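# Jetstead Opens Tancombe Workshop to the Public for Demonstration of Hand-Held Gripper Work
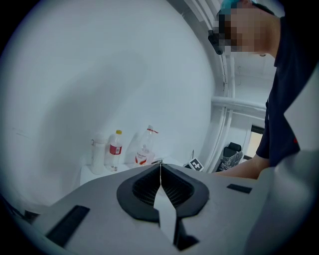 *A hand-held gripper faces three bottles on a demonstration table at Jetstead's Tancombe workshop.*

TANCOMBE, October. Jetstead welcomed 407 visitors to its Tancombe workshop this month for an open day devoted to the way robots are taught to handle ordinary household and grocery items. Guests included local families, students from Lerkeck Technical College, and representatives of several packaging and food service companies in the region.

The program centered on live sessions with hand-held grippers. Members of the Jetstead team carried out short tabletop tasks such as picking up a bottle, moving it, and setting it back upright. Recordings from sessions of this kind are used in the company's Tatlı program, which trains robot arms to carry out the same tasks on their own.

"People who come through our doors often expect to see a large machine behind a fence," said Hülya Eren, director of operations at Jetstead. "We wanted them to see the patient daily work that comes first. A person picks up a bottle many times, in many positions, and each attempt gives the robot something to learn from."

Sessions ran for 40 minutes each, with a question period at the end. Visitors were able to stand close to the tables while staff worked, and those aged 12 and over were invited to try a gripper themselves under supervision. A separate station explained how printed marker cards help fix the position of objects on a work surface.

Bottles were chosen as the main subject of the demonstrations. According to Recep Kahraman, who leads the Tatlı program, they remain one of the harder everyday items for a robot to handle well.

"Clear plastic is difficult for a camera to read, and a half-filled bottle does not behave like a full one when it is lifted," Kahraman said. "Caps and labels vary from one product to the next. A person adjusts to all of this without a second thought. Our aim is to bring that same ease to the robot, and we still have a good deal of work ahead of us."

In the afternoon, guests moved to the main hall for a talk by Şengül Yazıcı, senior engineer, on the safe use of robot arms in small workplaces. Yazıcı discussed speed limits, emergency stops, and the training that employees should receive before working beside a machine. The talk was followed by a discussion with business owners on the cost of automation and its effect on staffing.

Remzi Türkmen, who teaches mechanical engineering at Lerkeck Technical College, attended with a group of second-year students.

"My students read about this subject in class, but holding the tool changes the questions they ask," Türkmen said. "Several of them wanted to know how a recorded movement is checked before it is used, and the staff took the time to answer them in detail."

Jetstead also used the occasion to announce a paid placement program with the college. Three students will join the Tancombe workshop for the spring term, where they will assist with recording sessions, equipment checks, and the review of collected material. Applications will be handled through the college, and placements will be open to students in any technical course.

The company intends to hold a further open day next spring. Attendance at each session will be limited to 60 people, and advance registration will be required. School groups may request a morning visit by writing to the workshop office. The building is accessible by wheelchair, and tours can be arranged in English or Turkish.

**About Jetstead**

Jetstead develops gripping tools and training methods for robots used in kitchens, storerooms, and light packaging. Its workshop and offices are located in Tancombe.

**Media contact**

Muammer Yalçınkaya
Press Office, Jetstead, Tancombe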